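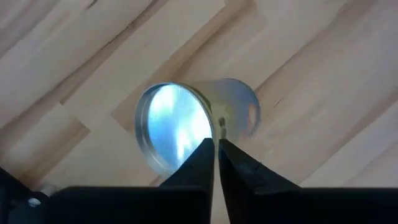

A metal can on its side, with the gripper in front of it.

Visit to the student robot club in Dredham, 25th October

I came by train from Wondville with my nephew, who wants to study there next year. The club has a long room on the first floor and 12 members at this moment. For the open day they showed their sorting project: the arm must find cans on a table, take them one by one and put them in a crate.

Nadège Texier, the leader of the club, explained us that a can which stands up is easy. The lying ones gave them trouble since July - they roll, and the shiny metal confuses the program. The students collected 1,000 tries for training and named the last version Jerkbridge, after the street of the school. In their own test, it got 68 cans of a hundred.

Visitors could drive the arm by hand for 5 minutes. My nephew was better than me. The coffee was free, but the queue for it was long, so we drank ours at the station. Parking is behind the gym, entrance by the small gate.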